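Stultmont Shared Office – members' list archive
Last updated 4th May

Re: [members] Big round table, keep or swap?

Hi all,

Jumping in because I sit closest to the thing and have Opinions. The earlier message, for anyone who cleared their inbox:

> Morning everyone. Parkero have offered to take the large white round table
> as a trade-in on 3 narrow benches. We'd get a bit more floor back.
> Cleaning has also been grumbled about, as the white top shows everything.
> Does anyone use it enough to want it kept? Replies to the list, please, by
> the end of May.

Yes, me! Please keep it. I know a round table eats floor space, and I know benches would line up neatly along the wall, but I've worked at benches and you end up talking to the person beside you and shouting at everyone else. At the round one you can put a drawing down and people come at it from any side. When we did the Custel catalogue we had the whole lot spread out on it, and I doubt we'd have found the doubled-up pages otherwise.

On the cleaning – it's a matte top, so please stop going at it with the glass spray (it leaves those greasy rainbow swirls that I then spend my lunch rubbing at). A soft cloth and warm water with a drop of dish soap does the job. Wring the cloth right out first, wipe in long strokes toward yourself, then go over it again with a dry one. Pick up tablets and laptops and wipe under them as well, don't just steer around the edges. That's where the coffee rings live!

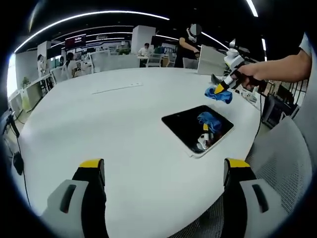

The round table, blue cloth and tablet, with desks behind.

The other thing I'd ask is that we keep water well away from the little flat white panel toward the middle. I've never had it up so I couldn't tell you what's under there, but I'd treat it as though it's live. Dry cloth only on that bit, please.

As for money, Chowdhury quoted me $170 to have the top properly cleaned and the legs levelled, which would cure the wobble on the window side. New benches came to $3,000 last time I looked, before the trade-in, and I'd sooner see that go toward chairs. I'm happy to get the Chowdhury quote in writing if people want to see it.

If it does stay, could we agree to clear it at night? Cups to the kitchen, cloths in the wash, chargers back on the shelves. I'll do the first fortnight and then we can sort out some kind of turn-taking.

Cheers from the desk by the pillar

12 replies in this thread

Recent on this list
- Fridge shelf labels, again
- Spare monitor stands, free to a good home
- Colour printer out of magenta
- Bike parking behind the building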